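Greltusa opens shared packing room at Starnis site

Greltusa has put a shared packing room into use at its Starnis site. The room covers 400 square feet and handles small orders for nine tenant firms, with over 600 parcels expected in April.

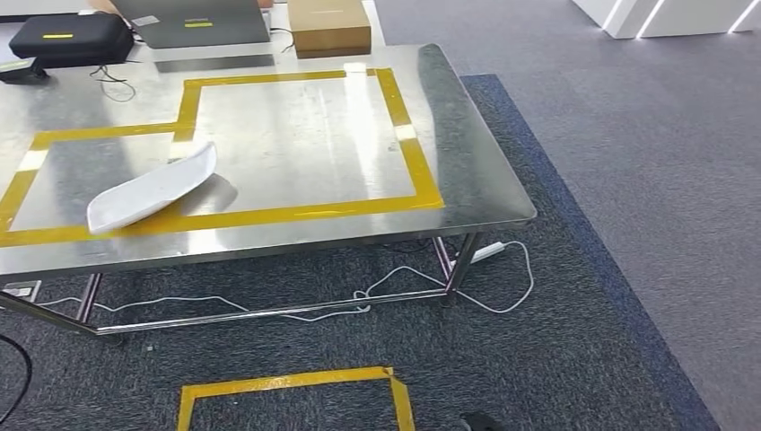

Bataineh, the contractor, fitted the room with stainless steel tables in place of the older painted benches. Work zones are marked directly on the steel with yellow tape — a stepped outline can be changed in minutes when a product line changes. Boxes and cases can stand along the far edge, outside the outline. Tenants book tables in 35-minute slots through the Cindska system.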